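4.2 What the inside of an office tower asks of the person opening it

We came to this part of the study expecting it to be short. The refurbishing benches at Oststead take in retired office computers by the pallet, and by the end of July the intake log held 3,134 of them, so we had supposed that the insides would hold few surprises for anyone. What we found, once we sat down with the log and with the people who keep it, was that the layout of a case matters a great deal to how a day at the bench goes, and we would like to take a little time over it.

Most of the towers are worked on lying flat, side panel off, with the board facing up. It is a comfortable way to work (your wrists will thank you!) and it puts nearly everything within reach at once: the power supply, the drives, the board and its cards.

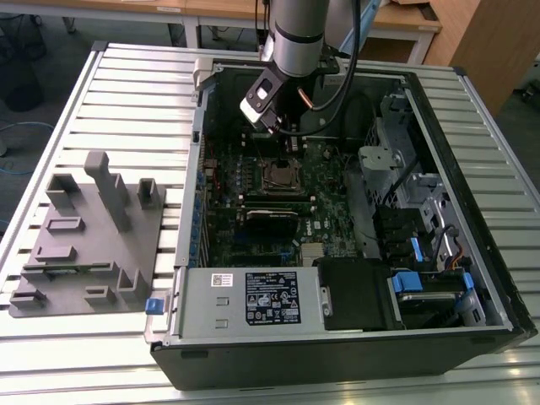 The workers we spoke with were quick to point out that reach and access are two different things. A part may sit in plain sight and still have to wait its turn, and we heard a good deal, all of it kindly put, about people who start with the processor because it looks important. The order taught at Oststead begins with cables, moves on to the drives, and comes to the board last of all. We took 200 towers from the log at random and read the notes for each. Where a note mentioned a scratched board or a bent pin, the order had usually been changed partway through, often because the bench was busy and somebody was trying to be helpful.

Color turned out to be a subject people had feelings about. In many of the office machines the latches and tabs meant for fingers are blue, and new workers learn to look for blue before they look for a screwdriver. El-Sayed, in an earlier survey of repair benches, called these touches "small courtesies from the designer," and we have been fond of the phrase ever since. The label on the power supply is read at this stage too, while the case is open and the light is good, and its details are copied to the intake sheet.
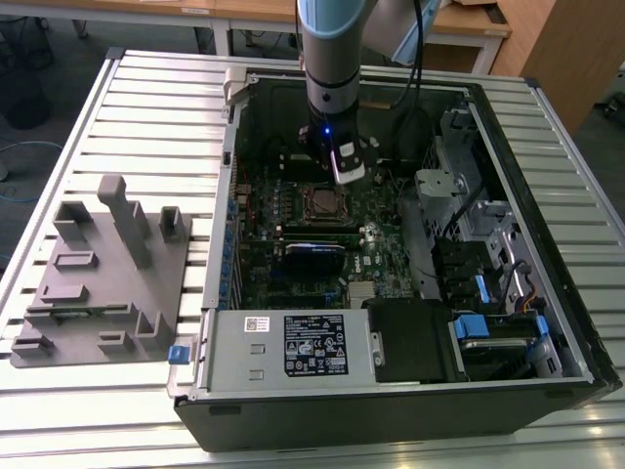
Figure 3. Open desktop tower on its side, with blue latches by the drive bays and the power supply label facing up.

Memory deserves a paragraph of its own. Modules are pulled early and tested elsewhere, and the slots are then looked over for dust, which is slow and rather peaceful work. Of the 898 boards that reached this step during our stay, nearly 16 in every hundred were set aside for a second cleaning. The processor socket comes after that. Its frame is lifted by a thin lever, and every trainer we met had a favorite way of explaining how gently the lever should be treated. 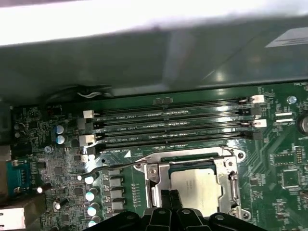
Vanderleia Aguiar, reading a draft of this section, felt that we had been too easy on the slots. Dust is the least of it, she wrote back, and a latch forced open in a hurry will cost you more boards in a year than dust ever will, so please say something about latches. We are glad to do so. The sheets we used had a box for dust and none for latches, and any damage of that kind would have gone into the general remarks, where we did not search for it in a regular way. The revised sheet, drawn up with Ilaria Sanna, gives each slot its own line with room for a word on either end, and it is the version we used for the second group of machines described in Section 4.3.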